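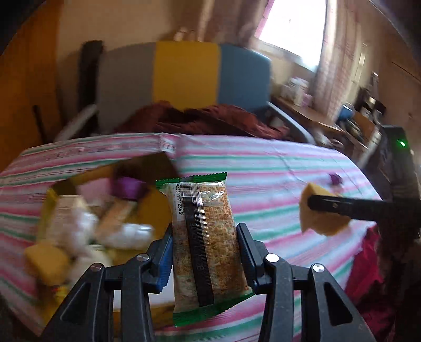 Chapter 7
Packing and Storing Food at Home

Most packaged food leaves the store in good condition. What happens to it afterward depends on how it is carried, sorted and put away. A soft cake at the bottom of a full box will be flattened by the time the box is opened. A cracker in a torn wrapper goes stale in a day or two, even if the date on the label is months off.

In this chapter you will learn to sort a mixed box of groceries, read the labels on small packages, and choose a place for each item. You will need a cardboard box, a marker and a clear flat surface such as a table, a counter or a made bed.

7.1 A Box from Home

Cheng-en Shek started college in October. His aunt mailed him a box of snacks and drinks, and he put it under his desk without unpacking it. Three weeks later he found that a bottle had leaked over everything beneath it. His roommate, Tzu-hsuan Tsao, had received a similar box and emptied it the same evening. She lost one packet of cookies, crushed in the mail.

Wait - before reading on, write down what you would have done first with a box like this. Keep your answer. You will come back to it in the review.

7.2 Sorting by Package

Start with the package and leave the food type for later. Bottles and jars are heavy and can leak, so they stand upright along one side. Sealed bars and crackers hold their shape fairly well and can be stacked. Sponge cakes and soft breads go on top, with nothing over them.

Check each wrapper as you pick it up. Look at the crimped ends first, where small splits are easy to miss. A package with a broken seal should be set apart from the rest.

Key terms: seal, shelf life, best-by date, net weight, rotation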